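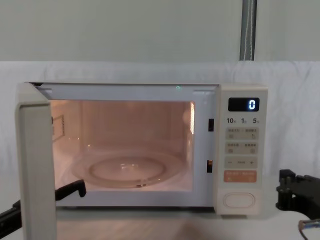 2. Planning the station before you order

Settle the list of tasks before you ask Pralel for a quote. The task decides the reach, the number of arms and the table, and those are the three lines that move the price most. Appliance work is a good place to start because the parts that cost you time are easy to find. On a microwave like this one, with a door that swings out to the left and a large oval release button low on the right, the open door takes up table space that has to go into the layout.

2.1 Measure the work area

1. Put the appliance on the table you plan to use and open its door all the way.
2. Measure from the table edge to the farthest point the gripper must touch. For an oven, use the back of the turntable plate.
3. Add 4 inches on each side for cable slack.
4. Write the figures on the Kollalar site sheet and keep a copy.

Note: Measure again if you change tables. The Nudwood bench is deeper than most office desks, and the difference can push you up to the long-reach arm.

2.2 Build the budget

1. Enter arms and grippers first. Most appliance tasks are quoted with 2 arms.
2. Enter the table, the mounts and the backdrop on separate lines.
3. Set aside $800 for spare gripper fingers and cables. Carleen Nepia in purchasing can split this over two quarters.
4. Add the appliance itself, plus one identical spare -- models get discontinued, and a new panel layout means teaching the task again.
5. Leave installation blank until the Harawira site visit is done.

Caution: Do not put the arms and the appliance on the same power strip. If the room has only one circuit, include an electrician in the budget.

2.3 Send the request

Send the site sheet and budget to Beverley Donnelly. Allow nearly 7 weeks for delivery, longer for orders placed in December. Changes to arm reach after the quote is signed are charged as a new order.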